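I bought the Skindholm kettle in August, after my neighbor Dima Majali had poured me one too many good cups of tea from hers, and I've filled it more than 100 times by now. It's slow, I'll admit - slower than my old Hakim - but the handle stays cool and the lid sits snug! My one real grumble is the spout, which dribbles if you pour in a hurry (and who isn't, before work?). 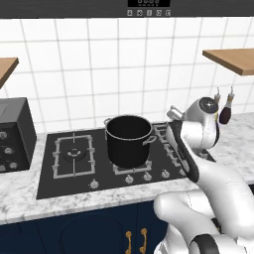
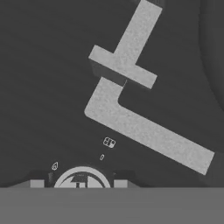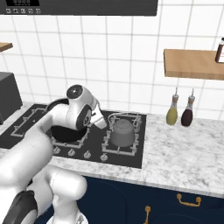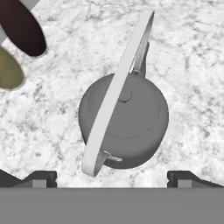
Descaling takes me roughly 20 minutes with plain vinegar, and the shop in Rurness will sell you a spare knob for 3 dollars. I'd buy it again, dribble and all.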